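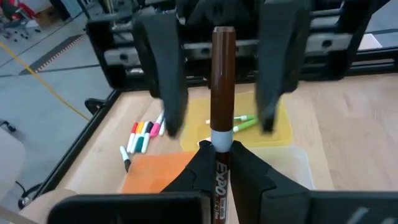
The brown one, EXPO low odour I think, fine tip

Tritport Stationery Board > Pens and Markers > Sorting dry-wipe markers by colour, worth the bother?

stelov_sid
Right, I've got a big pile of thin whiteboard markers and I've finally decided to give them proper homes. Been meaning to since November. The plan was a bin for each colour family, and then the brown one scuppered it. Does brown go in with the oranges? With black? I can't be giving one pen its own bin!

Also, does anybody ever really use brown on a whiteboard? I get mine out for drawing tree trunks with the little ones and that's about it.

nyaga_nell
Brown goes with orange, it's just dark orange. I'll die on this hill.

Markerless
It is not just dark orange, Nell. Brown goes with black because you use both for writing. Sort by what you do with them, never mind the rainbow. I've had mine split into writing, underlining and drawing for 3 years and I can always find the one I want.

stelov_sid
Hmm, but then green ends up all over the place. I underline in green, my other half writes whole shopping lists in it.

nyaga_nell
Exactly my point. Colour is colour, everyone in the house can follow it. What are you putting them in, Sid? I tried mugs and they kept toppling over.

stelov_sid
Little plastic bins on the wooden table. Teal, orange, yellow and a see-through whitish one. I made a start with the teal (blue, purple and some pinks in there) and the rest are still in groups on the wood while I dither. I did think about matching pens to bin colours but you try buying a bin in every shade, I looked through almost 300 on the Bravudholm site and gave up.
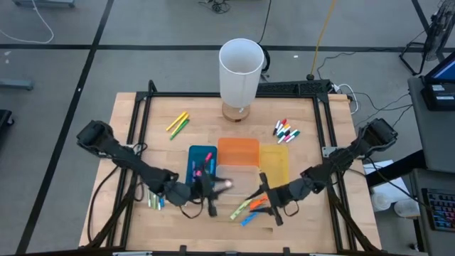 Dorothy Dobson
Do keep them lying flat, whichever way you sort them. I stood mine tip up in a jam jar for a whole term and they went ever so faint. Flat in a shallow tray and they last me much longer.

Markerless
Tip down is fine as well, Dorothy. Mine live tip down in a pot and I've had no trouble.

Dorothy Dobson
Mine blobbed when I did that! Perhaps it depends on the make.

nyaga_nell
Flat for me too. And test them all on scrap paper first Sid, no sense finding a home for a dead one.

stelov_sid
Good shout, will do that tonight. Flat it is, so I might need longer bins. Brown's going in with orange for now, sorry Markerless.

Markerless
You'll be back.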